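# 공동 작업실 정리 회의록

2025년 12월 23일, 작업실 안쪽 탁자에서 했어요. 기록은 이번에도 제가 맡았고, 말투가 회의록답지 않다는 얘기는 지난번에 들었지만 그냥 제 식대로 씁니다!
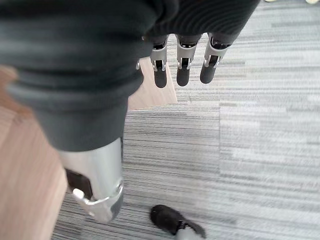
첫 안건은 목재였어요. 판재를 어디에 둘지 벌써 세 번째 얘기하는 건데, 이번엔 정말 정했습니다. 밝은색 판은 창가 쪽 선반, 붉은 기가 도는 판은 문 옆 선반으로 갑니다. 저는 크기별로 나누자고 했다가 졌어요(색으로 찾는 사람이 훨씬 많더라고요). 자투리는 한 상자까지만 보관하고, 상자가 차면 가져갈 사람이 가져가기로 했습니다.

**선반 주문**

Kemppainen 선반이랑 Iner 선반을 놓고 꽤 오래 얘기했어요. Iner 쪽이 깊이가 300mm라 좁은 벽에 잘 맞고, Kemppainen은 튼튼해 보이는데 문 여는 데 걸린다는 의견이 나왔습니다. 결국 Iner로 결정. 높이는 2,250mm까지만 올리고 맨 위 칸에는 무거운 걸 두지 않습니다. 주문은 제가 이번 주 안에 넣을게요.

**사포와 마감재**

Mernance에서 받은 사포가 239장 남았다고 재고표에 적혀 있는데, 거친 것만 잔뜩이고 고운 건 거의 바닥이래요. 고운 것만 추가로 사기로 했고요. 마감 오일은 Cuvier 걸 계속 쓰자는 쪽과 냄새가 싫다는 쪽이 갈려서 결론을 못 냈습니다. 냄새 싫다는 쪽에 저도 있어요, 네. 다음 회의 때 다른 샘플을 하나 가져와서 나뭇조각에 발라 보기로 했어요.

**탁자 위 물건**

작업이 끝나면 탁자 위는 비우고 갑니다. 이름표 없는 물건은 일주일 두었다가 공용으로 돌리고요. 연필이 자꾸 사라진다는 하소연이 길게 이어졌는데(저도 두 자루 잃어버렸어요) 연필통을 벽에 고정하자는 제안이 통과됐습니다. 나사로 할지 양면테이프로 할지는 다는 사람 마음대로!

**보관함 사용료**

한 칸에 월 1,000원으로 그대로 갑니다. 올리자는 말이 잠깐 나왔다가 들어갔어요. 3월에 한 번 더 보기로 했고, 그때까지 안 쓰는 칸은 열쇠를 반납해 주세요.

**할 일**

- 선반 주문: 저
- 고운 사포 구입: 재고표 담당
- 연필통 달기: 먼저 오는 사람
- 오일 샘플: 다음 회의 전까지, 맡을 사람 미정

난방 얘기는 시간이 모자라서 다음으로 넘겼습니다. 빠진 내용 있으면 이 문서 아래에 바로 적어 주세요.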